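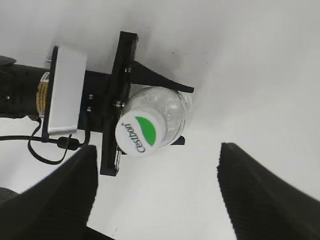 # The serial is back, again

Every few years someone announces that serial fiction has returned. It came back with email newsletters, then with phones, then with podcasts, and now it is back because of Pravedeo, an app that sends you a piece of a novel each morning and charges you for the privilege of finding out what happens next.

I have been reading on it since November. My current subscriptions are a cosy mystery set in a Ballarat piano shop, a very long romance, and *The Dridetti Papers*, a comic adventure about a family of forgers who live in a decommissioned lighthouse and are pursued by an insurance assessor. The last of these is the app's biggest hit in this country. It had reached 284 instalments on March 17, 2025, when I sat down to write this, and the forgers had yet to leave the lighthouse.

That isn't entirely a complaint. I like the lighthouse. I like Uncle Osric, who can only forge documents in languages he doesn't read, and I laughed out loud on a tram at the episode with the counterfeit lamb. But somewhere past the hundredth instalment I began to notice a feeling I know well from television, of being kept waiting by someone who has also lost track of the time.

The author is Ekua Amegashie, who lives in Footscray and used to write training manuals for a freight company. She is good company and doesn't pretend to have a plan.

"I had an ending," she told me. "It was a nice one, with a boat. Then they showed me the graph."

The graph, as she describes it, is a line showing how many readers open each instalment. When Uncle Osric appears, it goes up. When the plot moves, it tends to go down a bit, because people who have missed a day feel lost and don't catch up. So Osric appears a lot, and the plot stays where it is. Amegashie says no editor has ever instructed her to do this. I believe her, though I'm not sure an instruction would have been needed.

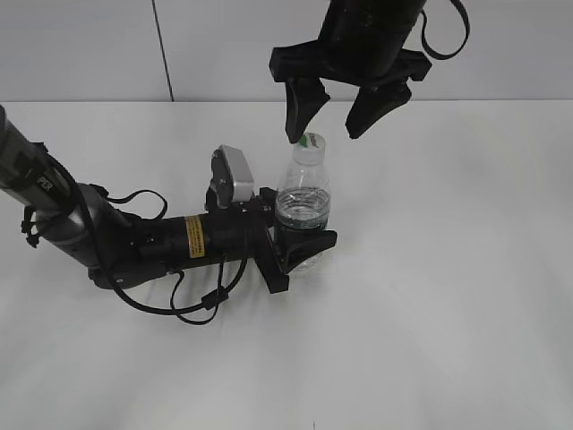
*Robot arm and water bottle on a white tabletop.*

## The 570-word rule

Each instalment on Pravedeo runs to 570 words. The company's submission guide is polite about almost everything else, but on this it doesn't budge. The number is meant to fit a short commute or a cup of tea, and I suspect it also fits nicely on a slide.

What does a length like that do to a comic story? I put the question to Fiifi Acheampong, who teaches a night course in humour writing and has sent several students to the app. He thinks it is a healthy discipline. Beginners waffle, he says, and a tight limit makes them find the joke and get out.

Fair enough for a week or two. My trouble is with what happens over a year. Read *The Dridetti Papers* in one go, as I did over a wet long weekend, and you start to hear the machinery. There is a line to remind you where you are. Two people misunderstand each other. Somebody explains something in a deadpan voice, and then there is a knock at the door. The knock is nearly always nothing – a parcel, a neighbour, once a goat – and the next piece opens by clearing it away.

I kept a tally of the knocks in one stretch and got to 28 before I gave up and made toast.

Acheampong was unmoved when I read him a few. "You ate the whole box of chocolates and now you're cross with the chocolates," he said. He has a point, although the box is sold on the promise that it never runs out.

## Who is laughing?

The standard defence of all this is the Victorians. Dickens wrote in parts, the argument goes, and he did all right. Pravedeo's publicity leans on him heavily, and so did almost everyone I spoke to.

I find it less convincing each time I hear it. A monthly number of a Dickens novel ran to thirty-two pages. You could lose yourself in it, fall asleep on it, lend it to your sister. He also knew, most of the time, that the thing had to stop, since the number of parts was generally fixed before the first one went on sale. A story with a last page behaves differently all the way through, even at the start, and even if the author is making up the middle as the bills come in.

Mariama Abubakari, who buys fiction for the small press Vinwood, has tried to turn two app serials into books. Neither came off. The first was cut to a third of its length and still sagged. The second, a fantasy called *The Clockmaker of Appiah*, made it as far as a cover before she withdrew it.

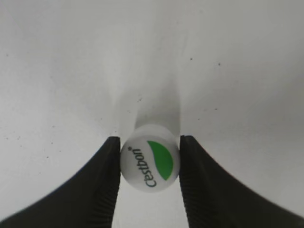

## Cutting it down

The surprise for Abubakari was how little she could save. She had expected padding, with a decent novel underneath. What she got was 53 chapters in which every scene had been built to be enjoyed without the scene before it, and when she pulled out the repetition, the scenes no longer touched.

"People kept being introduced," she said. "The hero's brother gets introduced eleven times. He's lovely each time. You never get to know him, because he's always just walked in."

The book's author, Nkrumah Amissah, takes it well. He still writes the serial and he still gets paid for it, more in a month than his two print novels earned between them. He pointed out, reasonably, that nobody reading in bits had ever complained about the brother. "They'd complain if I left him out," he said.

I take the point about money seriously. Funny fantasy has never been an easy sell to publishers here, and a system that pays Amissah's rent has something going for it that my grumbling does not. Amegashie has quit the freight company. If the price of that is a few too many goats at the door, plenty of writers would pay it tomorrow.

But the claim made for the app is larger than a wage. We are told it has brought back the pleasure of the serial, and I don't think it has. The old pleasure was suspense, the sort where you argue in the kitchen over who did it. I have never argued with anyone about *The Dridetti Papers*. I asked Kamarul Hidayat, a friend who has read it every morning from the beginning, what he thought would become of the forgers. He looked at me as if I had asked what would become of breakfast. 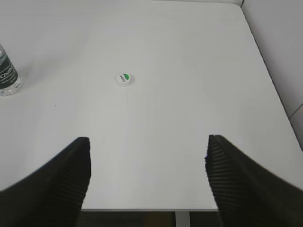 *A bottle cap lying flat on a white tabletop.*

He does love it, mind you. He reads it before he gets out of bed, he can do Uncle Osric's voice, and he has sent me more screenshots than I can answer. When I asked whether he'd be upset if it stopped, he said he would miss it badly for a week and then find another one.

Amegashie hasn't thrown out the boat. It is in a folder on her laptop, four pages long, and she opens it now and then to fix a comma. She let me read it on the understanding that I wouldn't describe it here. It's sad in a way the serial never risks, and the assessor gets the best line. I asked when she might use it.

"Ask me when the graph goes down," she said.

My subscription renews next month and I'll probably let it. Yesterday's instalment ended with a knock.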